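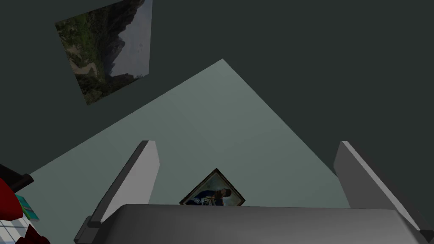
Sim render, gripper open over the green floor.

October 20, 2018

Bench notes, Vastidier regulated mod, second unit with the display fault. Screen goes to vertical bars on wake, then blank. Backlight stays on. Fires normally with the screen out, so the output stage is fine.

Board rev is Kermani, same as the first unit. Puff counter read 1,929 before the screen dropped. Cells removed, board powered from the bench supply, current limit on.

Reseated the display ribbon. No change. Swapped in a display from the Grullby parts unit – same bars. Old display works on the Grullby board. Fault is on the main board, display side of the regulator.

Cycled power 40 times, blank on 10. Warming the regulator with the air tool brings the bars back sooner. Reflow not tried yet.

Ghazal Jalali has the June logs from the first unit, need those to compare wake timing. Ticket 581 open with Ivach for a replacement board. Keep the old one, tagged, in the drawer under the scope.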